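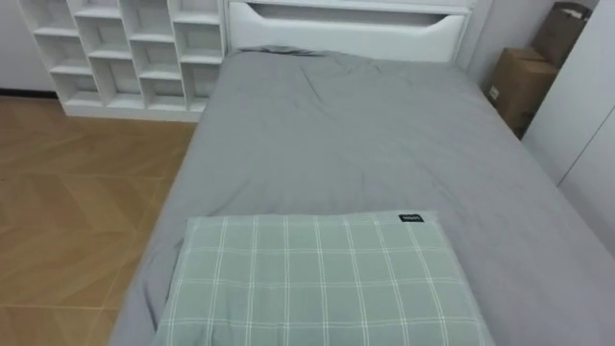

Gray sheet, green plaid pillow.

Okay, so I promised a few of you in the comments that I'd write up the whole vitamin D thing, and I keep putting it off because it isn't a very exciting story. There's no big diagnosis at the end. I was low, I took some capsules, I got a bit less low. But I got so many emails after I mentioned it in the soup post that here we are!

Last winter I was achy. I don't know how else to put it. My shins hurt when I pressed on them, my lower back felt like I'd been moving furniture, and going up the stairs at the Grerkberg library (there are a lot of stairs, if you've been, and the elevator is always full of strollers) made my thighs feel like wet sand. I was sleeping plenty and waking up tired. I blamed my shoes first. Then the mattress. Then I decided I was just getting old and should stop complaining, and I went on complaining to my sister, Rohani Wibisono, who has no patience and told me to get a blood test or find another topic.

So I went to the Cestari clinic, where I've been seeing Dr. Levchenko for years. She asked a whole lot of questions I hadn't expected. Do I work indoors? (Yes, at a desk that faces a wall.) Do I eat fish? (Hardly ever.) Do I cover up or wear sunscreen when I'm out? Any stomach or kidney trouble, any medications? She ordered a vitamin D test along with thyroid, iron and calcium, so that we weren't just guessing. I'm glad she did it that way, as being tired and sore can come from pretty much anything and I would have happily treated myself for the wrong problem.

Everything came back fine except the D, which was low. She wasn't alarmed by it at all — apparently she sees it all the time toward the end of winter — but she said low enough for long enough is hard on bones and muscles, and she wanted it brought up.

The short version of what she explained, as I understood it: your skin makes vitamin D when the sun hits it, and your body needs it to absorb calcium from food. If you live far enough north, the winter sun sits too low for your skin to make much of anything, even on a bright day. Sitting by a sunny window doesn't do it either, which I found a little insulting, seeing as I'd moved my reading chair for exactly that purpose. Darker skin makes it more slowly, and older skin does too. My friend Qistina Krishnan, who burns in five minutes and wears long sleeves from April on, turned out to be low as well when she got checked.

Dr. Levchenko put me on 2,000 IU a day through the winter and said we'd probably drop to 1,000 after that, depending on the next test. Please don't copy my number! She was choosing it for me with my results in front of her, and some people get told to take a lot more for a short while and some don't need any. It's also one of the vitamins you really can overdo. It's stored in fat, so the extra doesn't just wash out, and too much for too long pushes your calcium up, and that can make you very sick. If you have kidney stones or you're on heart or blood pressure pills, ask first.

I bought the Fuvance softgels because they were at eye level and they're small. Mine are D3. The pharmacist told me D3 tends to raise levels better than D2, and that I should check my multivitamin so I didn't count the same thing twice. Mine had 200 IU in it, so not a big deal, but I'd never once read that label. I take the softgel with dinner, as it absorbs better with a meal that has some fat in it. For the first two weeks I was taking it with black coffee. Oh well.

On to food, which is what most of you asked about. It's a short list. Salmon, mackerel, sardines, herring, trout. Egg yolks have a little. Some mushrooms have it if they've been put under UV light, and it'll say so on the package. Then there's the stuff that's had it added: milk, a lot of the plant milks, some cereals, some orange juice. I don't love oily fish, but Rizal Entili at my work brought in sardines mashed with lemon, mustard and way too much black pepper on toast and I have to say I had seconds. I make it most weeks now. My kitchen smells like a dock afterward and I open a window.

I also go out at lunch now. Nothing ambitious, a loop around the pond past Wattimena (the bakery — Teguh Wattimena's place, get the cardamom rolls) and back to my desk. In summer I do a few minutes with my sleeves pushed up before the sunscreen goes on. I'm not going to tell you to bake yourself, my dad had skin cancers taken off his ears and it wasn't fun.

Did it work? My level was back in the normal range when I was retested after 3 months. The shins stopped hurting somewhere in the middle of that. The tiredness is harder to say. It got better, but the days were getting longer too and I was walking more and had quit looking at my phone in bed, so I can't give the softgels all the credit. The library stairs are still a lot of stairs.

A couple of you asked if you should get tested. I don't know! If you've got bone pain or weak muscles, or you're indoors nearly all the time, it seems worth bringing up at your next appointment. Check what it costs too, as my insurance covered it and my sister's didn't, and she was very loud about it.

Next time I'll do the sardine toast properly, with amounts. Rizal says he doesn't measure, so I'm going to stand next to him with a spoon.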